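Trerkside Tabletop Tidying – README

Version 3
Maintained by Pentti Pitkänen
Last edited in June

What this is

Trerkside is a collection of 1,072 pictures of small things on a table and of the bins into which they are tidied. Every picture comes with a record, written by hand, which says what things are on the table, what things are in a bin, and in which bin. The collection is meant for those who work on simple questions of order: is the table tidy, what is left to put away, has the right thing gone to the right place.

The name is taken from the building. It has no other meaning, and it is pronounced as it is written.

If you know the older collection Mutotham, you will find the same style of record here. The difference is in the bins. In Mutotham all the bins were of one kind and it was not possible to learn anything from their colour. In Trerkside the bins differ in colour and in shape, and the records name them by their colour first.

The things on the table

The items are small packages and other light things which one hand can hold. The item list has 254 entries. An entry is one item, so two packages of the same product have two entries, with the letters a and b after the name. I have kept this rule even where the two look the same to me, because in the records it matters which one was put away.

The bins are plastic. The pink one is low and rectangular, and its walls let some light through. In certain light a thing behind its front wall is seen only as a dark shape. When this happens the record says "in pink, not identified", and I ask you not to correct it from the neighbouring pictures. The white one has an oval hole for the hand near the upper rim.

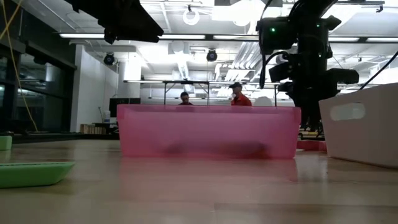 The colour of the table also needs a word. The wood is light and it shines, so that a coloured bin leaves a coloured reflection under it. Two early readers of the records marked such a reflection as a separate object. We have gone through all the pictures again after this, and a reflection is now never recorded. The same is valid for shadows.

How the records are written

Each record is one line in the file records.csv. The columns are:

picture – the name of the picture file
item – the name from the item list
place – table, bin, floor or unknown
bin – the colour of the bin, or empty
state – upright, lying, leaning or unknown
sure – yes or no
note – free text, mostly empty

An item is "in" a bin when it is inside the walls, also if a part of it stands higher than the rim. An item which lies across the rim and touches the table at the same time is recorded as "table", with the word "rim" in the note. This was a long discussion and I do not say that our decision is the best one, but it is used everywhere in the same way.

A thing which is only partly inside the picture is recorded if a person can say what it is without help. Otherwise it gets the name "unnamed" and a colour. Lids and trays have the place "table" as any other item. Where it was difficult to say whether a flat object is a lid or a tray, the name is "lid or tray".
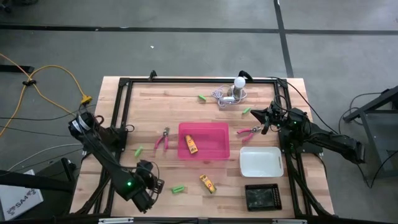

Pink bin with a yellow box lying in it at an angle; the matching box is on the wood, towards the front of the table.

Pairs of the same product, as the yellow boxes with orange and dark printing, are the most difficult part of the collection. Box a and box b can change their places between two pictures, and then only the order of the work tells which is which. If the order is not known, both letters are written with a question mark and the column "sure" has the value no. Please leave out these lines if you need a strict count.

Please do not use the printing on a package to guess the contents. The item list names a package by its colours and its shape, for example "box, yellow, small". The list does not say what is sold in it.

Splits

There is a fixed part of 1,000 pictures for general use. The remaining pictures are kept for checking, and you find their names in check.txt. They were chosen by hand so that they have both full bins and nearly clear tables. I would be thankful if you do not mix the two parts, also not for a quick try.

Known problems

The word "tidy" in the summary file was decided by one person. For me a table is tidy when every listed item is in a bin, even in the wrong one. Others will not agree – the column can be ignored and you can calculate your own from the records.

Pictures taken from just above the table show the walls of a bin but little of what is in it. Pictures taken from higher up are better for the contents. The records do not make a difference between these two kinds, and a column for it is planned.

Pink and red are sometimes confused. The list has an entry "object, pink-red" for this reason.

In some pictures there are people in the background. They are not in the records. If you show such a picture in public, please make the faces unclear before.

Changes

Version 3: reflections removed, the value "unknown" added for state, spelling of the item names made the same everywhere.
Version 2: the Ladefoged item names replaced by our own shorter ones. The old names are still in names_old.txt.
Version 1: first copy, given only to the Jikov group.

Corrections

If you find an error, send the name of the picture and the full line as you think it should be. A line with a reason in the note column is easier for me to accept. I answer in the mornings, and corrections are collected until the next version.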